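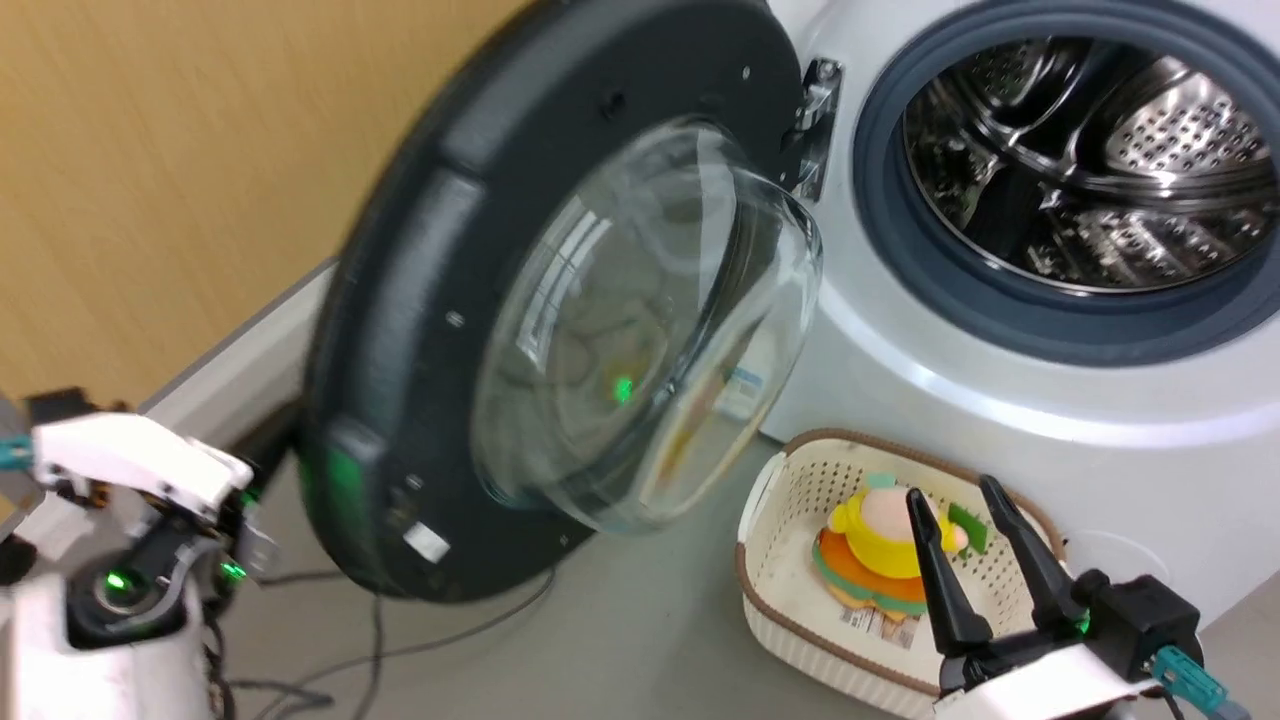

Front loader, door open

Search this site Go

About Antoniuk Suspension

Antoniuk Suspension services, rebuilds and sets up forks and shock absorbers for motocross and enduro machines. The workshop is in Skirkusley, on the same road as the feed merchant, and takes in work from club riders, schoolboy classes and a small number of championship teams. We do not sell motorcycles, and we do not do engine work of any kind.

The business was started by Gerrit Aerts, who had been a race mechanic on the sand tracks and wanted to work on one part of the bike properly. He still does most of the fork work. Định Diệp joined later from hydraulics and runs the test bench and the record system. The name Antoniuk came with the premises and was kept.

What we do

A standard service covers full strip-down, cleaning, inspection, new seals and bushes where worn, fresh oil and a bench test. Forks are measured for straightness before anything is ordered. Shock bodies are checked for scoring and the shaft is checked for run-out. Worn parts are bagged and returned with the unit so that the owner can see them.

Re-valving is quoted separately. We change the shim stack on the compression side, the rebound side or both, depending on rider weight, class and the tracks ridden most often. A rider who races mainly on hardpack will not get the same stack as one who races on sand, even at the same weight and on the same model. Springs are chosen first. If the spring rate is wrong, no amount of valving will put it right, and we will say so before taking the money.

Every unit that leaves the workshop has a record sheet. It lists spring rate, oil grade and level, gas pressure for the shock, shim stack and the clicker positions as set on the bench. The system holds 1,676 of these sheets at present, the earliest of them copied in from Gerrit's notebooks. A customer who sells the bike may pass the sheet number to the new owner, and we will work from it.

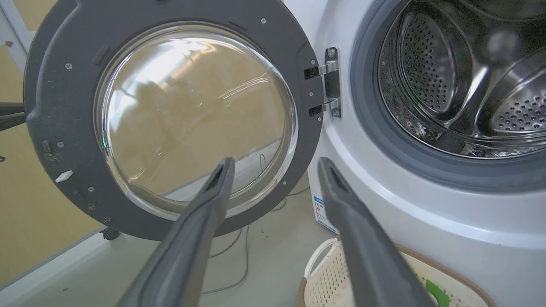 The bench itself is an Ikach damper rig, bought used and recalibrated each September. It drives the shock or fork leg through a fixed stroke at a range of speeds and plots force against velocity. We run a unit before and after work and keep both plots. The after plot is the one that goes out with the sheet. The before plot is there mainly for our own use, although customers can ask for it, and several teams do.

Bench figures are only a starting point. Static and race sag still have to be set with the rider on the machine in full kit, and we prefer to do this ourselves. Riders who cannot come to the workshop are sent a measuring sheet with the steps in order.

Trackside work

We attend 11 meetings a year, most of them at Clundovo. At these we can change springs, set sag, replace fork seals and adjust air forks. Shock rebuilds are not done trackside – there is no clean way of doing it in a field, and a unit opened in dust will be back within the month. Loan shocks are carried for the more common 250 and 450 models and are charged by the meeting.

Trackside jobs are taken in the order they are booked in at the van. Riders with a race inside the hour are asked to speak to Định first. Please bring the bike washed. A fork leg caked in mud takes longer to clean than to repair, and the cleaning is charged at the same rate.

Service intervals

We are often asked how long a service should last. For a club rider on mixed ground, forks should be done at 20 hours and the shock at 30. Sand and wet clay shorten both. The inner chamber on closed-cartridge forks is the part most often left too long, and on first inspection its oil is commonly grey and well below the stated level.

Hour meters are cheap and we recommend fitting one. Estimates made from memory tend to be low.
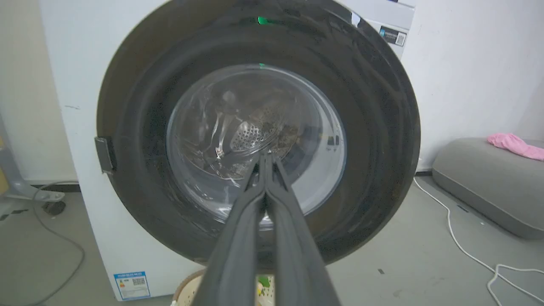

Sending work to us

Units can be dropped off or sent by carrier. Drain nothing before sending. Remove the fork legs from the clamps, leave the axle lugs on, wrap each leg separately and put your name, telephone number and rider weight in kit inside the box. Wheels and calipers should be kept at home. Shocks should be sent with the spring fitted.

Turnaround is five working days in season and three in winter, from the day the unit is booked in. Parts on back order are outside our control, and we ring before going past the quoted date. Carriage on return is insured up to £500 per box. Higher cover can be arranged before dispatch.

The workshop is at Unit 53 and is open from 8.00 am to 5.30 pm. The gate is locked at six.

This site uses cookies to remember your settings. Accept Manage cookies

© Antoniuk Suspension, Skirkusley | Contact | Terms of service | Back to top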